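Open Day at the Pamerden Gym and Baths
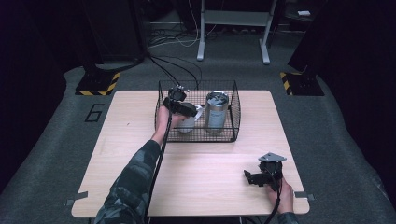
A mug and a can in a wire basket, Thursday.

I had walked past the Pamerden building for years without going in, mostly because it contains a gym. On Thursday they held an open day with free entry and the promise of a tour, and I had run out of excuses by lunchtime.

The place opened in 1904 as a public bath and still smells a little like one. The tour started in the tiled entry hall, where there is a plaque, and moved on to the weight room, where there is a man who will not give up the bench. Our group stood and watched him rest. He rests very well.

Upstairs is the walking track, which I liked a lot more than I planned to. It runs along the old balcony above the pool, and it takes 53 laps to make a mile if you stay on the inside. I did 4 and felt I had the idea. You get warm air coming up from the water and a good view of people swimming badly, and the floor has enough give that my left knee kept its opinions to itself until the stairs.

The cardio room has new treadmills from Wutidico. They ask for your age and weight before they will move, and mine then suggested a "gentle start," so I lied and was given a hill. There is also a Rarar rowing machine that shows a little boat on a screen. My boat came in last. I was the only one rowing.

At two there was a stretching class in the Mladenović Room, free to visitors. I have not touched my toes since high school and that record stands. The woman on the next mat was at least eighty and folded up like a lawn chair.

Membership is 800 a year, or you can buy a punch card of ten visits, good until the end of January. The desk told me nearly everyone who buys the full year comes three times a week. The desk said this without blinking. I bought the punch card.

The locker rooms are clean, the showers are hot, and the hair dryers are bolted to the wall at the height of a ten-year-old. Parking is in back. Take the first entrance, the second one is for the dentist.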